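Speaker notes: comparing two grippers on the tabletop cell

Slide 1. Title
Say hello, wait for the door to close. Twelve minutes of talk, the rest for questions. Mention that the Sikholm office will get the slides on Saturday.

Slide 2. What we wanted to know
We had two grippers to choose from, the Lelora and the Breathnach. Both fit our arms without an adapter. The question was which one to keep for tableware. Price was close enough that it didn't decide anything.

Slide 3. Setup
Same two arms for every run, same controller, same fixed camera. We changed the grippers and left everything else alone. Swapping a pair takes 20 minutes, including calibration. Say that slowly, people always ask.

Slide 4. Numbers
2,253 attempts over the whole trial. An attempt starts when the gripper closes and ends when the item is released. Drops count as failures. So does a second try at the same grasp. The better of the two came in at 87 percent. That was the Breathnach. Don't read out the table, just point to the bottom row.

Slide 5. Where they differ
Bowls were easy for both. A rim gives the fingers something to close on. Plates were the problem. A flat plate sits low, and the thicker Lelora fingertips had trouble getting under the edge. Mugs were fine by the body and worse by the handle.

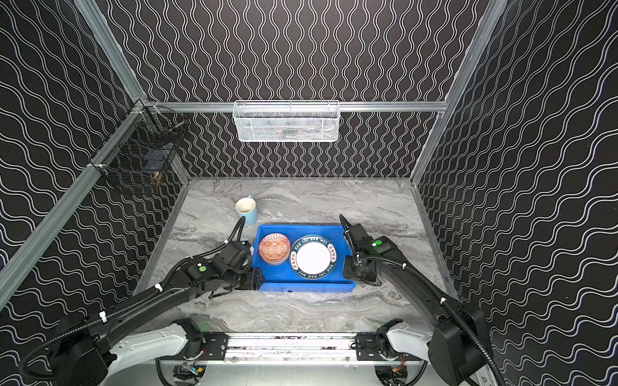
We also saw more failures when two items sat close together. The fingers need room to open, and the Lelora opens wider than it needs to before it closes. Eltden, who make our controller, have a setting that limits this. We did not use it in the trial, to keep both sides on defaults.

Slide 6. Cables
Short slide. Check the conduit at the wrist after every swap. If it is too tight the last joint stops early and the log blames the gripper. We lost a morning to this in April and threw those runs out.

Slide 7. What we are doing next
Keep the Breathnach on both arms. Repeat the plate runs with thinner Lelora fingertips. Try one of each, left and right, if there is time.

Leave slide 4 up during questions.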